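4.2 Snacks, Drinks, and the Mesh Shelf

Of all the goods in the study, the snacks were expected to give us the least trouble. Jars roll, produce bruises, and eggs are eggs, but a bag of chips has only one thing to do on a shelf, and that is to face forward. This section reports how badly it does it.

We followed the coding scheme of Section 3. Each shelf state was logged as an arrangement, meaning one compartment with its contents at one moment, and each arrangement was scored for facing (is the front of the package toward the shopper?), grouping (are like things beside like things?), and reach (can an item be taken without disturbing its neighbors?). The snack and drink portion of the corpus holds 1,231 arrangements. After dropping those in which a coder could not tell what the stocker had been trying to do, 1,199 were left. We have come to feel some affection for the ones we dropped, and a few are discussed in Section 6.

The shelf type matters more than we had allowed for. Most retail advice assumes a flat, solid board. Small shops and break rooms are fond of open-fronted wire-mesh boxes, which are light, cheap, and see-through on every side. In our pilot sessions at Helmy, the office supply firm whose break room we used, participants praised the mesh for looking tidy when empty. Empty shelves were not part of the study.

Mesh does two things to a stocker's plans. A bottle base may settle on the wires a little differently each time it is put down, so a row that was straight a moment ago acquires opinions. And the back wall, being a grid, gives the lower edge of a bag something to catch on, so that bags set side by side often finish at different heights. Two coders, working separately, both wrote "slouching" in the notes column. We adopted the term.

Stockers nearly always solved the mixed compartment in the same way: bags at the back, bottles at the front. Asked why, participants gave the answer one would expect, namely that the bags are tall and bright and can be seen over the bottles, while the bottles are heavy and are easier to set down near the opening. Pichit Suksawat, who stocked shelves for years before he began coding videos of other people doing it, calls this the class photo. Tall ones at the back, and somebody always leaning. Figure 4 gives a typical case, with red, green, and pink bags of potato chips behind cola and orange drinks.

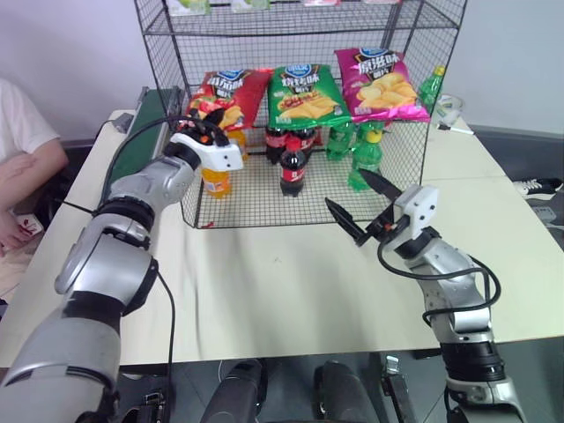 Figure 4. A mixed compartment on a wire-mesh shelf: three flavors of chips along the back, bottled drinks on the mesh floor, and more packages on the level above.

The class photo scores well on facing and tolerably on grouping. Its weakness is reach. Taking a bag from the back row means lifting it over the bottles or moving the bottles out of the way, and shoppers, as a rule, do neither gracefully. In the reach trials run by Latifa Fawzy we asked 50 participants to take one bag of a named flavor and leave the rest as they had found it. Most were sure that they had. The coders were kinder in person than they were on the score sheets.

Flavor was a further complication. Where the maker uses one logo across the line and changes only the color of the bag, participants who did not read the language on the package went by color alone, and went by it with great confidence. Tomato in a red bag gave no one pause. Barbecue in a green bag did. "I took it for cucumber," one participant told us, "and I would like that on the record." It is now on the record.

The overlap between neighboring bags deserves a short note. Stockers tolerated one bag covering the edge of the next as long as the flavor name could still be read. When we asked them to remove the overlap, they spread the bags until the outer one met the side wall and bent, at which point they put the overlap back. The Bamex planogram guide, which we used as our reference layout, allows no overlap whatsoever. We suspect its authors worked with drawings.

Bottles were more obedient. Cola was kept with cola and orange with orange in nearly every arrangement, and stockers restored this grouping without being told. What they did not restore was depth. A front bottle taken by a shopper was seldom replaced from behind, so the drinks drifted backward over a session until they stood against the chips — by which time reaching a bottle had become as awkward as reaching a bag. We first saw this in the December sessions and blamed the stockers. It appeared again with new stockers, and we now blame the shelf.

Finally, we tried a variant in which 80 arrangements were rebuilt with the bags moved to the level above and the bottles given the lower floor to themselves. Reach improved at once. Facing fell, as bags with no bottles in front of them slid forward and lay down. Participants preferred it anyway, and several asked why the shelf had not been done that way to begin with. The stockers' replies are omitted.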